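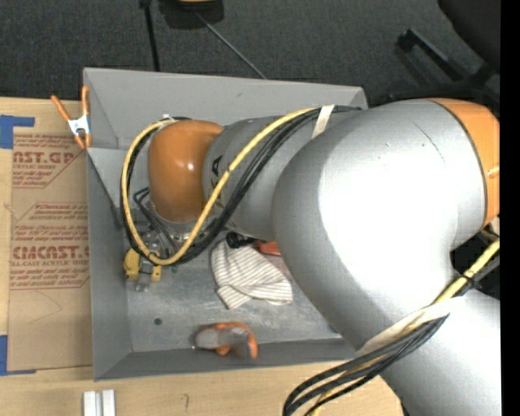

Dranard Public Library – Local History and Maps Club

Speaker notes: Reading the old street directories

Slide 1. Hello, welcome, coats on the back chairs if the hooks are full. Say right away how much I love these books! They look like phone books and most people walk straight past them, but give me one evening and I'll have you looking up your own front door.

Slide 2. What a street directory is. A printed list of who lived or traded at each address, house by house, usually with a job next to the name. Ours run to 152 volumes, with gaps. Pass round the one with the green spine (it can be handled, the brown one can't, please turn the brown one's pages for people).

Point out that there are two ways in: by surname at the front, by street at the back. Beginners go for the surname. I always start with the street – you get the neighbors thrown in, and the neighbors are where the fun is.

Slide 3. Avar Street, the odd side. Read this one aloud, slowly, it's lovely: saddler, music teacher, saddler again, widow, coal dealer, "vacant," dressmaker. Ask the room what they think two saddlers on one block tells us. Let them talk. Somebody will say horses, and then ask where the horses were kept. The livery stable is around the corner on the next page.

Slide 4. Same block, a later volume. One saddler has turned into a bicycle shop, same surname, same number! I nearly fell off my chair when I found it. The music teacher is still there. The dressmaker has moved to number 82 across the way and has taken on the upstairs as well.

Slide 5. Watch out for renumbering. The town renumbered the whole east end, so a family can seem to move six doors without lifting a suitcase. Show the conversion sheet. Copies are at the desk, take one.

Also watch out for:
– abbreviations (h for house, r for rooms, bds for boards)
– names spelled by ear
– people left out. Lodgers, servants, married women, anyone who didn't answer the door. Spend a proper minute on this.

Slide 6. The Huamán bakery. My favorite thread of the lot. First entry is a boarder, no trade given. Then baker, then baker with a shop, then a display ad with a little engraved loaf. Four lines in four books and you can feel a whole life moving along. I haven't traced where the ovens came from and would love help.

Slide 7. How our index works. We have 3036 entries typed up so far, all from the back sections, searchable by street or trade. Show a live search if the wifi behaves – try "hatter," then "ice." If it doesn't, skip to slide 8, the screenshots are there.

Slide 8. Try it yourselves. Pairs, one book per pair, pencils only. Pick a corner you walk past every week. Fifteen minutes, then call out the best trade you found. Last December somebody got "feather renovator" and we talked about it until closing.

Questions. Mention the sign-up sheet for typing, and that the map cabinet stays open until 8:30 tonight.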